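Sorting (toy bricks)

Sorting, in the context of toy building bricks, is the practice of putting like pieces with like before, after or in place of building anything. It is as old as the second box of bricks in any household, and has been blamed for the loss of a great many Saturdays' worth of building time.

Methods

The two main schools are sorting by color and sorting by shape. Color sorters can find the red pieces in a moment and the right red piece much later. Shape sorters have the opposite problem, and tend to bring it up less. Mixed systems exist. The best known is the Savthorpe method, set out by Jaqueline Valdovinos in a pamphlet of 64 pages, 2 of which deal with bricks and the remainder with the labeling of drawers.

A fourth approach, the open heap, involves no sorting at all. Its defenders, among them the builder Faustino Bañuelos, argue that digging through a heap gives a person ideas. Its critics point out that it also makes a noise like a gravel truck.

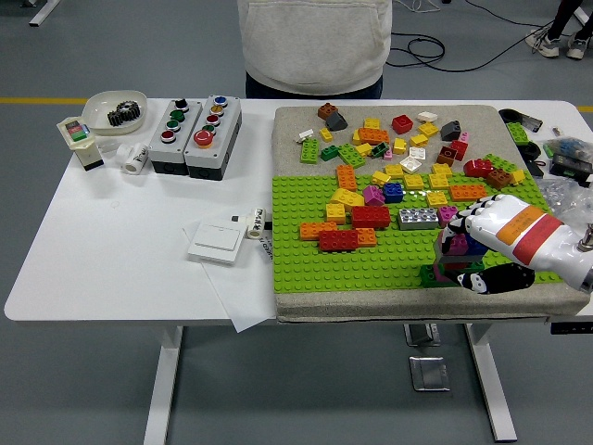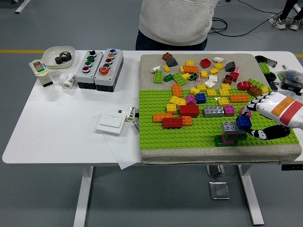 Loose bricks and a green baseplate

Should a beginner sort by color or by shape?
Most guides suggest shape, as the eye picks out a color in a mixed drawer far more easily than it picks out a small part among others of the same color.

History

Toy blocks were kept in fitted wooden boxes well before plastic bricks came along. A catalog from the firm of Bermúdez, dated 1865, offers a case with a slot for every block and a stern note on putting them back. Surviving cases usually have several blocks missing.

Tray systems followed much later. The Jurgate tray, with its stacking lids, was praised for holding everything and faulted for holding it upside down when carried by the handle. The rival Falline cabinet had no handle.

Disputes

Iraís Ocampo has proposed that slopes be counted as a kind of brick, a view that Ezequiel Robles rejected in a reply longer than the proposal. The matter is still open. Wheels are generally put in a jar.

See also: Button tins; Jigsaw storage; Drawer, miscellaneous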